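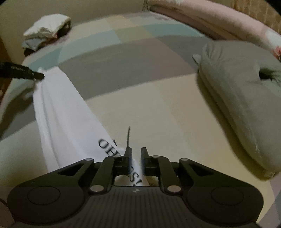

1/9
Kurzer Bericht zum Ausfall am Handgreifer. Wir nehmen damit Griffe an Textilien auf, am Bett, Tücher und Shirts auf einer Patchworkdecke. Aus den Aufnahmen lernt später der Faltarm von Pilleo. Im Lauf vom 24. Sep. 2026 ist uns dabei etwas durchgerutscht.

2/9
Geplant waren 1.055 Griffe, brauchbar sind 999. Von den übrigen haben 48 denselben Fehler: Die Software meldet »Backen geschlossen«, obwohl noch Stoff dazwischen liegt. Der Rest ist normaler Ausschuss, also abgebrochene oder doppelte Griffe.

3/9
Ein falsches »geschlossen« heißt für den Arm: nichts gegriffen, noch mal zufassen. Er fährt dann mit dem Stoff in den Backen wieder nach unten. Beim Test in der Werkstatt hat er so ein Handtuch über die Tischkante gezogen und die Halterung verbogen. Verletzt wurde niemand, der Bereich war abgesperrt.

4/9
Erster Verdacht war der Stoff. Dünne weiße Baumwolle, nur am Rand gefasst, trägt kaum auf. Stimmt zum Teil. Bei doppelt gelegtem Stoff trat der Fehler aber auch auf, nur seltener.

5/9
Zweiter Verdacht: Spiel im Gestänge. Alle Gelenkschrauben nachgezogen, danach 137 Griffe ins Leere und auf Stoff. Keine Änderung.

6/9
Die Ursache war der Nullpunkt. Muvby setzt ihn beim Einschalten, und zwar auf die Stellung, die die Backen gerade haben. Wer beim Start den Griff leicht zieht, verschiebt die ganze Skala. Eine Warnung gibt es nicht.

7/9
Den Fehler haben wir an Drolance gemeldet, von dort kommt der Greifer. Antwort: bekannt, Korrektur für Dezember geplant. Bis dahin gilt bei uns: Backen beim Einschalten ganz offen lassen, einmal leer schließen, Wert ablesen, erst dann aufnehmen.

8/9
Am Arm ist die Kraft jetzt zusätzlich begrenzt. Zieht er stärker als eingestellt, bleibt er stehen und öffnet erst nach Freigabe von Hand. Das kostet Zeit – beim Falten ist das zu verschmerzen.

9/9
Die 48 Griffe bleiben im Archiv, mit Vermerk. Ins Training gehen sie nicht. Wer Muvby mit einem anderen Greifer benutzt, sollte den Nullpunkt ebenfalls prüfen. Die Logs dazu schicke ich auf Anfrage.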